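Search this blog
Search

Moving to a smaller apartment and what I learned about tables

22 Oct 2022

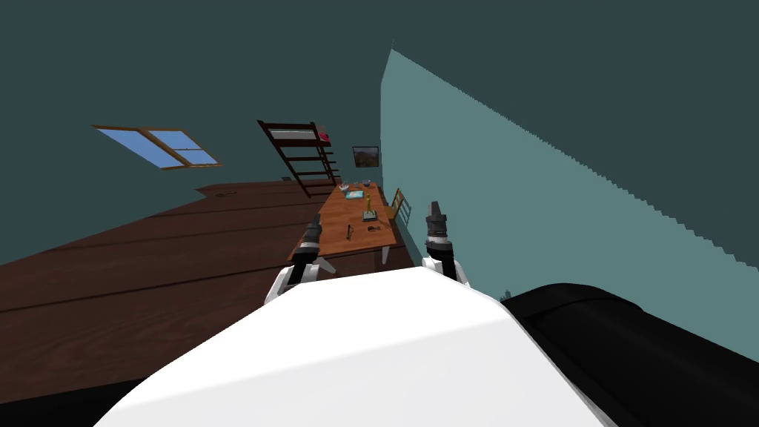 A wooden table with an orange-brown top, in a rendered room.

In November it will be one year that we live in Skitgate. Before this we had a house near Grureck, with a big kitchen and a second room where we put everything we did not want to look at. The apartment has no such room. I want to write down how we chose a table for it, because I spent many evenings on this question and maybe it helps another person who has the same trouble.

Our old table was very long. It came with the house, and the previous owners told us it was built inside the kitchen and could not go out through the door. They were right. My husband took off the legs and it still could not go out. So we left it for the next family, and I was sad for two weeks, more than I expected to be for a piece of furniture.

In the first month in Skitgate we ate from our knees. Then we borrowed a folding table from the neighbor downstairs. It was a good folding table, but when somebody cut bread on one side, the soup moved on the other side.

I made a mistake at the beginning: I looked at tables in shops. In a shop every table looks small, the ceiling there is so high. I fell in love with one at Semeniuk, the furniture store behind the bus station. It cost 671 and I almost paid. The saleswoman asked me for the size of my room and I did not know it. She was kind and sent me home to measure. At home I put old newspapers on the floor in the shape of the table, and with the newspapers there I could not open the balcony door.

I recommend the newspapers to everyone. Leave them on the floor for a few days and walk as you usually walk. We stepped on ours all the time in one corner, so we folded that corner away, and after some days of folding we had the true size of our table. It was 128 centimeters long. I had never thought about a table with such a number, I always thought "for four" or "for six."

The next question was which direction. I wanted it along the window and my husband wanted the short end to the window, so that both of us would have light on the plate. We tried both ways with the folding table. He was right about the light. But on his side you sit with your back to the door, and I do not like this, so now he sits there.

The wood was easier. I know that many people like white furniture for small rooms. I grew up with dark furniture and I wanted something in the middle, a warm color, a little like honey. We found it in the end in Gutine, 23 kilometers from here, at a man who repairs old tables in his garage. He had one that was 130 long. I told him about the newspapers and he laughed and asked if two centimeters would really break my life. They did not.

It has some marks. There is a round one from a hot pot, and near one edge somebody pressed very hard with a pen, you can feel the lines with your finger but you can not read them. He offered to sand it again and I said no.

When guests come we are tight. Five people can sit if one of them is thin and does not mind the table leg. For bigger dinners we put the ironing board next to it with a cloth over it, and the salads go there. My mother-in-law did not notice it was an ironing board until she leaned on it.

I still have to find chairs. We use three different ones and a piano stool without a piano. If you know a place near Skitgate that sells single chairs and not only sets, please write it in the comments. I will also try to write about the curtains soon, but the curtains are not going well.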